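Dorneo Belay review: a streaming box for people who watch drama with subtitles
May 12, 2023
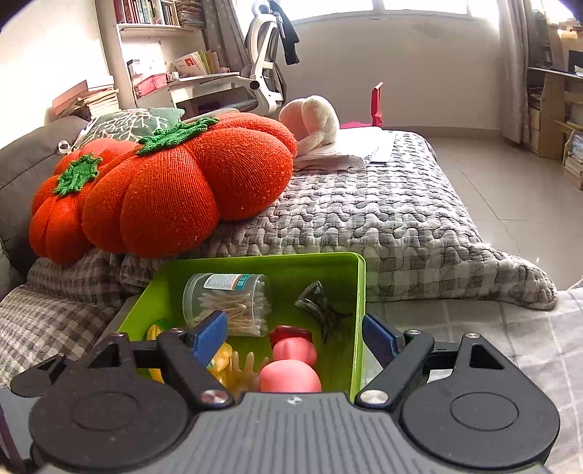
Specification and price

The Belay is a set-top box from Dorneo, sold for £155 with a remote, an HDMI cable and a power supply. It plays 4K video, has wired and wireless networking, and carries one USB port that accepts a hard drive or memory stick. There is no optical audio output. Owners of older soundbars will have to route sound through the television.

Dorneo sells it mainly on its subtitle handling, and most of this review deals with that. The unit tested was a retail one running the January firmware, updated once during testing to fix a clock fault. I used it for television drama almost exclusively, most of it in Korean and French, with some British series for comparison.

Setting up

The box asks for a language, a network and a Dorneo account, in that order. The account step can be skipped, although the option to skip is in small grey type under the sign-in form. Skipping it disables the shared watchlist and nothing else that I could find.

App sign-in is by code on a phone or laptop. Flurnance, the service I use most, signed in at the first attempt and brought over its own viewing history. Two smaller services needed the code entering again after the firmware update. Their settings were kept.

Picture settings are sensible as delivered. Frame rate matching is switched on by default. Motion smoothing is off, and should stay off for anything shot as drama.

Subtitles

Text size, weight, colour, background and vertical position can all be changed for the whole system. Most boxes let you do this, and most apps then ignore it. The Belay draws the subtitles itself wherever the app allows, so the settings hold from one service to the next. Flurnance allows it. So does the box's own player for files on a USB drive.

Two subtitle tracks can be shown together, one above the other, or one at the top of the screen and one at the bottom. For a Korean series with English below and Korean above, this works well. Line breaks are kept as the subtitler made them. When both tracks run to two lines each, the text takes up a good part of the picture, and I reduced the size by one step.

Timing can be shifted in small steps, forwards or backwards, and the shift is remembered for each series. The last point is useful with imported discs copied to a drive, where every episode tends to be out by the same amount. The menu for it is three levels down and cannot be assigned to a button on the remote.

Captions that translate signs, letters and phone messages on screen are treated as a separate class, and can be given their own position. In hospital or courtroom dramas, where on-screen labels give names and job titles during speech, this prevents the two from being printed over each other. It depends on the service marking them properly. Flurnance does so on newer series and often fails to on older ones.

Picture and sound in use

I watched all of Pundbridge on the box, the six-part coastal drama with Mélanie Girard as the harbour doctor. It is a dark production with long night sequences on the water, and a poor decoder will show blocks in the sky. The Belay showed slight banding in the opening titles and none that I noticed afterwards. The same episodes played through the television's own app had visible banding throughout.

Dialogue is handled by a setting called Speech Lift, with levels from 0 to 3. Level 1 brings voices forward without much effect on the music. Level 3 makes room noise rise and fall between lines, and I would avoid it. The setting applies to stereo as well as surround tracks.

Skipping back ten seconds takes effect at once on a wired connection. On wireless there is a short pause, and the second subtitle track sometimes comes back a line later than the first.

Search and the watchlist

The catalogue search covers the installed services together. Dorneo states that its drama index holds 4000 series with full cast lists. Searching by actor worked for leads and regular supporting cast. Guest roles were patchy. Names written in the Roman alphabet are matched under more than one spelling, and this saved some trouble with Korean casts.

The watchlist shows the next unwatched episode and the date of the one after it. Broadcast dates are given in the country of origin's time, with no option to convert them. Series with a late slot in Seoul therefore appear on the wrong day for a British viewer.

Remote and noise

The remote is light, with rubber keys and a dedicated subtitle button that turns tracks on and off. A long press opens the size menu. The volume keys control most televisions after a short pairing step. The keys are unlit – a nuisance in a dark room, as the back and home buttons are the same shape.

There is no fan. The case was warm after an evening's viewing, and playback was unaffected. Standby can be set to full or light – light standby wakes faster and keeps the network connection open.

Faults found

The box lost its HDMI connection twice when the television was switched to another input and back. Turning the television off and on restored it. The USB player will not read subtitle files with accented characters in the file name. Dorneo's support page lists this as a known fault, with no date for a fix.

Verdict

At £155 the Belay costs more than a general streaming stick and does the ordinary jobs to a similar standard. Viewers who rarely use subtitles have little reason to pay the difference. For those who watch foreign drama regularly, the two-track display and the remembered timing are worth having, provided their main service lets the box draw the text. Check Dorneo's list of supported services before ordering.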